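Rundance Makers' Club
Minutes of the Hardware Group, March 22, 2025

Present: Vittoria Testa (chair and minutes), plus 9 members. A great turnout, and a warm welcome to the two people who joined us for the first time!

1. Minutes of the last meeting

Approved with one correction. The cabinet by the back door is the Kuroda cabinet, and the one under the stairs is the Gandarard. They were swapped in last month's minutes, and at least one member spent a happy evening looking in the wrong drawers.

2. Small fasteners

This took up most of the evening and was a lot of fun. The group agreed at the last meeting to go through the black bolts first, as they are the ones everybody reaches for and the ones most often put back in the wrong place. Vittoria read out the new drawer list, and we settled on sorting by thread first, then by length, then by head. Several people wanted head first. We talked it over for quite a while, and thread won by 2 votes.

The small black bolts with rounded heads get the top row of the Kuroda cabinet. Please put them back thread down in the foam so the heads can be read at a glance.

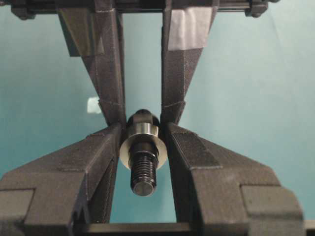 Small black bolt, threaded, rounded head.

It was asked whether bolts with slightly chewed threads should be kept. Agreed: no. They go in the scrap tin, and the scrap tin goes to the metal yard in June. Anybody who wants one for a jig or a paperweight is welcome to dig through before then.

The stock figure for loose fasteners in both cabinets is now 1385, which pleased everyone. The figure goes on the card inside the Kuroda door, and whoever restocks a drawer should update it in pencil.

3. Washers

A lively one! The question was whether a washer that comes in on a fastener should stay on it or be taken off and put with the other washers. Taking them off makes for tidy drawers. Leaving them on means you pick up a set and get straight to work – and the people who do repairs on club nights felt strongly about this. Agreed to leave them on wherever the fastener and washer came in together. A silver washer on a black fastener is easy to spot in a drawer anyway, and it looks pretty smart too.

Loose washers stay in the shallow trays. Please don't thread them onto wire any more. The wire hooks into everything. 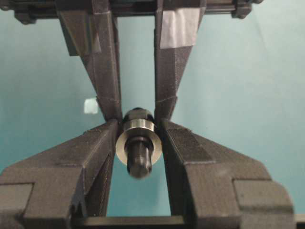
4. Spacers, collars and fittings

We moved on to the odd parts, which are the chair's favorite and possibly nobody else's. The Flelus box has been sitting on the shelf for ages and it is full of good things: hex fittings, threaded studs, steel sleeves, collars in several widths. Until now they have all been in there together, and finding a matching pair has been a matter of luck.

Proposal: keep parts that belong to one stack as a stack. A black hex base with its stud, the steel sleeve that sits on it, and the wider polished collar above should be stored as one item with one label, and anyone who borrows it should return it as one item.

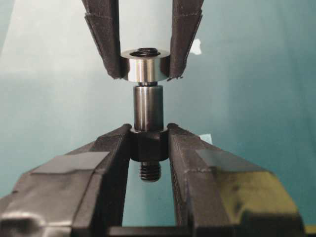 The proposal passed with everyone in favor. There was some worry about space, and it was pointed out that the deep drawers at the bottom of the Gandarard cabinet are only holding old catalogs. Those can go in the recycling once members have had a look through them. The deep drawers will be relabeled before the next meeting, with the stack name on the front and the thread size underneath in smaller letters.

A thread gauge was requested. The one we have is hard to read and has lost its smallest leaf. Agreed to buy a new one, along with a fresh set of drawer dividers, up to a limit of $195 for the two together. Vittoria will order.

5. Any other business

The lamp over the sorting table needs a new bulb. The label maker is back and has tape in it.

Members would love a short evening on reading thread sizes by eye and then checking them with the gauge. Put down for June, with cake.

Meeting closed. Next agenda so far: drawer labels, wood screws, the box of hinges.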